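Home | Diary | Seeds | Letters

April 2019 – 2 min read

The tomatoes are up! I went in before breakfast, still in my socks, and there they were, little bent green necks all along the back tray. I had nearly given up on the Gretar seeds (the packet was from October), and now I want to ring everybody I know.

Hadiza came over at lunch and we talked peppers for an hour. She swears by starting them on top of the fridge, so I've moved 3 pots up there and told the family to shut the door gently. She also brought me a cutting of her lemon verbena – the smell of it! My hands still have it on them now.

Tomorrow, beans, if the rain lets up. I want to get the poles in early this year and try the purple ones Tamunoemi sent.

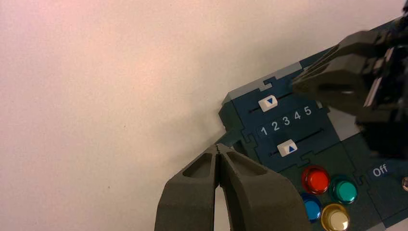

Pale tabletop, with the teal and gray puzzle tiles.

Oh, and I must buy twine.

Contact | © Lawal Garden Diary | Back to top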